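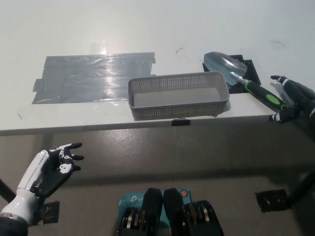

Keeping a Shared Workroom Going: Our Term at Tridley

Report by Abena Essien and Haruna Kaneko

Shares 29 | Comments 2

When we chose this project in February we thought it would be a quick one, a matter of asking people how they shared a workroom and writing down what they told us. It grew a good deal (as Gwendolyn Nakamura, our very patient tutor, had warned us it might!), and we ended up speaking to 19 people who use the room at Tridley, from first years to the evening sewing group.

Most of them were happy with the room itself. What bothered them was the booking sheet, which hung by the door and was forever losing its pencil. 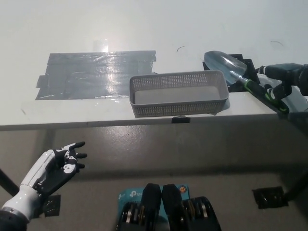
Fig. 1. Worktable with taped area and mesh basket.

Iddrisu Agbeko kindly let us read through the old booking sheets, and we spent two lovely, dusty afternoons typing up all 1,067 entries. Early evening was by far the busiest time, and a surprising number of bookings had been crossed out and written in again by somebody else, sometimes
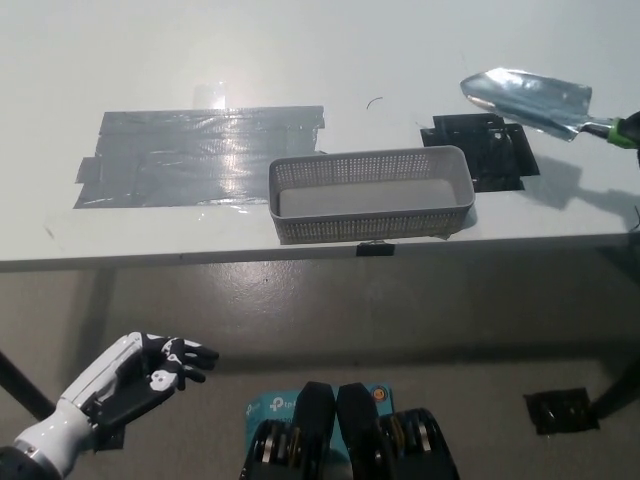
with a rather cross little note in the margin. We tried a new sheet with half-hour slots and a space for a second name, so that two people could agree to share. Dela Abubakari drew it up for us, and the sewing group took to it straight away.

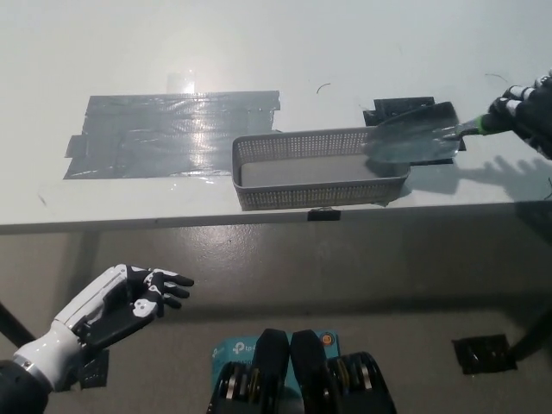 Fig. 2. The basket near the front of the table.

The first years were slower to come round, and we would have liked another month with them. We are leaving the sheet up until the summer, with a pencil on a much longer string.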